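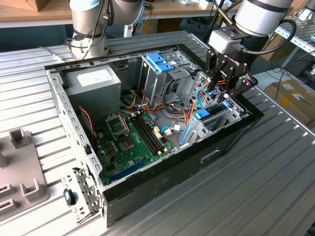

Chibuzor Balogun asked whether the Mellavel collection covers laptops as well as desktop towers. It does not. The collection is limited to desktop computers opened for parts recovery.

Mellavel Desktop Teardown Records - README

5 May 2026
Prepared by the Skilico Records Office

Contents

The release holds 1455 part records drawn from 301 desktop towers. Each record gives the type of part, its place in the case, and its condition on removal. Parts are sorted into 12 classes, among them power supplies, motherboards, drive cages, memory and data cables.

Recording rules

Cases are entered with the side panel off. A processor socket is listed as empty or filled - the position of the retention bracket is a separate field. Cables are recorded by type and color, and a bundle from one power supply counts as a single part.

Known limits

Seven towers entered in January have no cable records. Drive latches were first grouped with drive cages and have not been fully separated. Board model numbers are left blank where the label could not be read.

Use

Trelau and its partners may reuse the records with credit to the Mellavel collection.

Contact: Skilico Records Office | © 2026 Skilico | Back to top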